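Forum Voyages responsables - Ancrage à Pevwood : les bouées obligatoires dès mai ?

malo_29
Posté le 16 mars
Bonjour, nous partons en mai plonger à Pevwood avec le club Stetex. Leur mail parle d'une taxe de 5 euros par plongeur pour l'entretien des bouées. Quelqu'un l'a déjà payée ?

palmes-et-tuba
Oui, l'an dernier, à bord, en espèces. Avant, les bateaux jetaient l'ancre dans l'herbier et il y avait de gros trous à 6 mètres de fond.
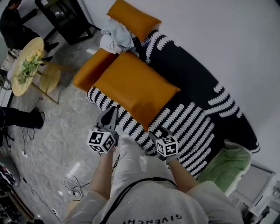
Par contre il n'y a que trois bouées côté nord. Le matin on attend son tour.

Vustwood
Pas convaincu. Les clubs paient, les voiliers de passage mouillent où ils veulent.

palmes-et-tuba
Pas d'accord, le garde du Nel passe tous les jours en saison et il verbalise.

Vustwood
Jamais vu en deux séjours. Avec environ 3 000 visiteurs par été, il faudrait plus de bouées - et un contrôle le soir aussi.

malo_29
Merci. Je demande à Stetex si on peut partir plus tôt le matin.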